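Home | Lettings | Inspections | Forms | Contact
Filed under: Mid-term visits, furnished flats

MID-TERM SAFETY CHECK, KIDWOOD, FLAT 12
Date of visit: 9/5/22
Checked by: Silvana Evangelista
For: Tainá Magalhães, Prornberg Lettings
Tenant: Queiroz

Key: OK / ACT = needs action / LOOK = check again next visit

1. Front door and hall
Door closes by itself from fully open - OK
Lock opens from inside without a key - OK
Letter plate - LOOK. Spring gone weak, flaps in the wind, draughty. Not urgent.
Hall light - OK
Comment: coats on the hook behind the door stop it opening right back. Asked tenant to thin them out before winter.

2. Alarms
Smoke alarm, hall - OK, pressed and sounded
Heat alarm, kitchen - ACT. Sounded but very faint. Battery is sealed in so whole unit needs swapping. Trarkton have the spec on file from the flat upstairs, same model will do.
CO alarm by boiler - OK. Replace by date is next December, put it on the list now pls, we missed one last year.

3. Kitchen
Hob, all rings light - OK
Extractor - LOOK. Runs, noisy, filter thick with grease. Tenant will wash it.
Fire blanket - ACT. Hung directly above the hob, you'd have to reach over a pan fire to get it. Move to the wall by the door, same screws.
Under sink - OK, no drips. Bleach and descaler kept together in an open tub, advised to seperate.
Boiler pressure - OK. Service sticker in date.

4. Laundry and drying
Washer level, hoses tight - OK
Drying indoors - LOOK. Tenant dries on the radiators when it rains. Explained about damp, left the leaflet. Window open a crack while drying please, and nothing on the panel heater EVER.
Floor kept clear for walking - talked through this, baskets and bags not to be left in the route from bedroom to front door.
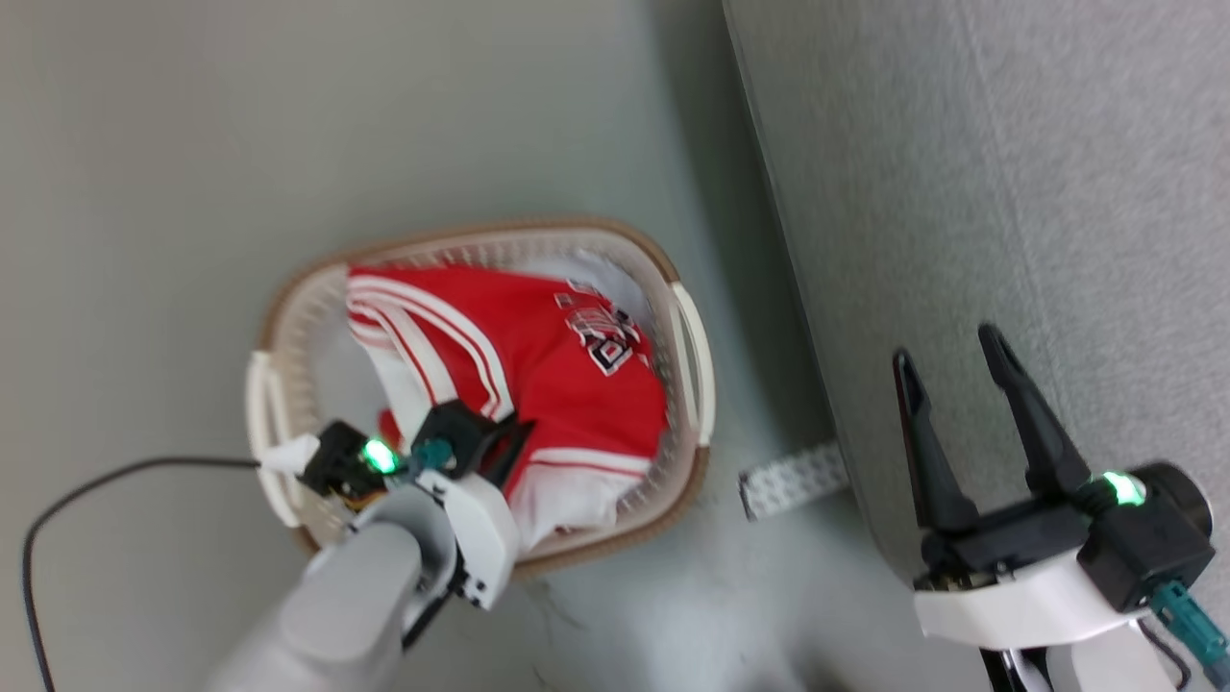 Tumble dryer query: tenant asked if allowed one. Condenser type only, no hole in the wall, and must go on its own socket. Needs Tainá to say yes in writing first. Told him not to buy anything till then.

5. Bathroom
Fan - OK but slow to start
Hot tap - ACT. 18 seconds to run hot then comes very hot indeed, mixing valve wants adjusting. Plumber.
Sealant round bath - LOOK. Black at the tap end, cleaned before, come back. Will need cutting out sooner or later.
Pull cord - OK, replaced since last visit
Non-slip mat - tenant's own, fine

6. Windows and heating
Restrictors on all opening windows - OK, bedroom one stiff
Radiators - OK. Bled one, spanner now lives in the meter cupboard
Blind cords - ACT. Living room blind has a loose loop, needs the cleat fitting. There are 3 in the van.

7. Living room, walls and electrics
Fuse board - OK, test button trips it, labels readable
Sockets and leads - not signed off. Want the electrician to do this room when he comes for the heat alarm, one trip. Extension leads: one at a time, never one into another.
Walls - LOOK. Scuffs and smudges low down, normal wear. No charge to tenant, wipe first and paint at changeover if it dosn't shift.
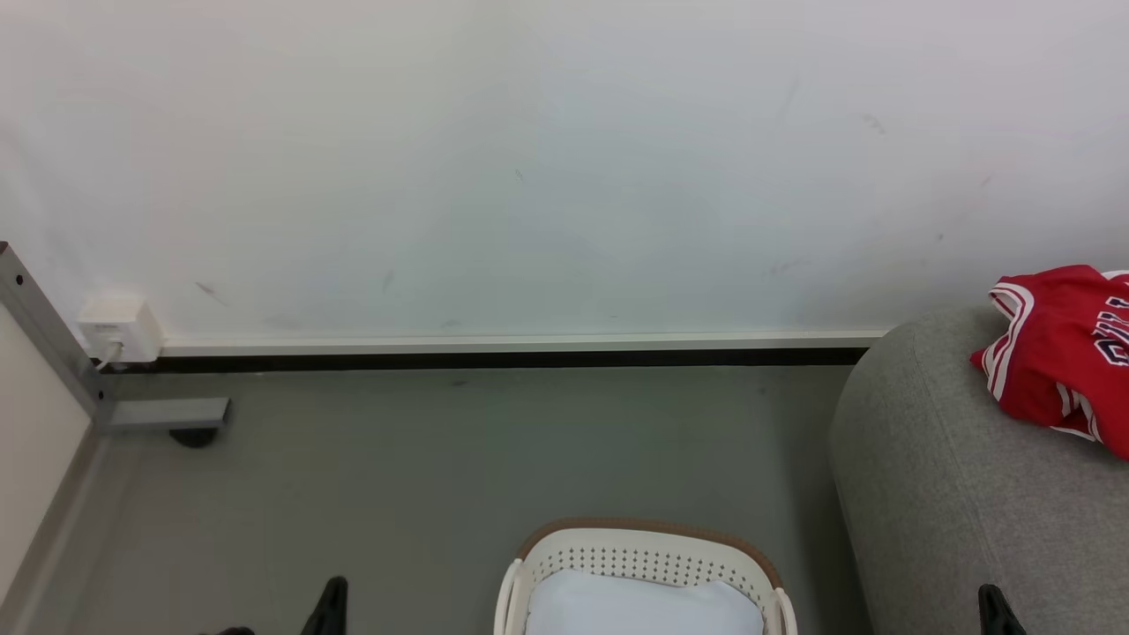

Item 7. Wall above skirting, scuffs. Thin white cable from low box, left side.

8. Shared stairs
Lighting - OK
Handrail - ACT. Loose at first landing again. This is the freeholder's, ref 122, chase them. Don't let them tell you it was done.
Bikes - none today, good
Bin store - OK, door propped open with a brick, removed brick

ACTIONS
Heat alarm - Trarkton - this week
Fire blanket - me, next time passing
Hot tap valve - plumber, Tainá to book
Blind cleat - me
Handrail - Tainá to write to freeholder
Dryer question - Tainá to reply to Mr Queiroz

Meter readings sent separately. Spare key back in the safe, tag has come off so I've written the flat number on tape.

S.E.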